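Prarora Ruklow Teach Kit, hand-guide and remote demo set for small arms

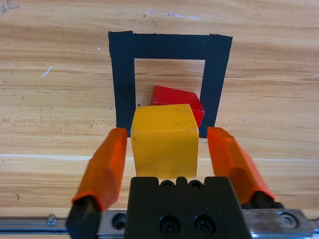 Block task through the wrist view. Yellow cube between the pads, red one inside the tape square.

Shares 4 | Comments 2

Show the arm the job, save it, show it again. That's the kit. Two ways to do it, both in the box price.

By hand: hold the teach button, arm goes slack, walk it through the move yourself. Good for slow stuff and for getting a feel for reach. Keep your hand behind the wrist or you end up in your own recording.

By remote: Kemeys handheld leader, plugs into the base. You squeeze, the gripper squeezes. Most people start by hand and switch to the leader after the first afternoon. Hands stay out of the wrist view, and grip gets recorded the same way as everything else.

What you get
- Ruklow two-finger gripper, orange pads, fingers run on a metal rail
- wrist camera, mount and cable
- Kemeys leader, left or right hand (say which when ordering!!)
- teach button w/ clip
- Ureo recording software, one seat
- spare pads, one pair

Not included: arm, PC, table, cubes. Any cubes do. Black tape on a wood table is fine for a target, just don't move it halfway thru a set.

Recording
Start, do the task, stop. Ureo asks keep or toss. Toss the bad ones right away, you will not go back and sort them later. For a simple pick and place plan on some 200 demos before you train anything. Fewer if the blocks always start in the same place, but then it only learns that place. Shift the blocks a bit between takes. Turn them too, tilt one against another now and then.

Pause before closing the fingers. New users rush the grip and the playback comes out sloppy. Line up with a pad on each side of the block, small gap, then close.

Playback runs at half speed by default. Change it in settings once you trust it.

Fit
Bolts to the standard Prarora wrist plate. Older plate needs the adapter, order no. 2525. Gripper screws are hex socket, key in the bag. Check them after the first week, they do settle.

Pads wear. Replace when the ridges go smooth or the block starts to slip. Sold in pairs, dont mix old and new.

Known issues
Ureo sometimes loses the leader if the laptop sleeps. Unplug, replug, restart the take. Fix is comming in the next update. Strong window light washes out part of the wrist view, so pull a blind if you can.

Stock
Right hand leaders in stock. Left hand on back order, next batch end of June. Page updated 22 June 2024.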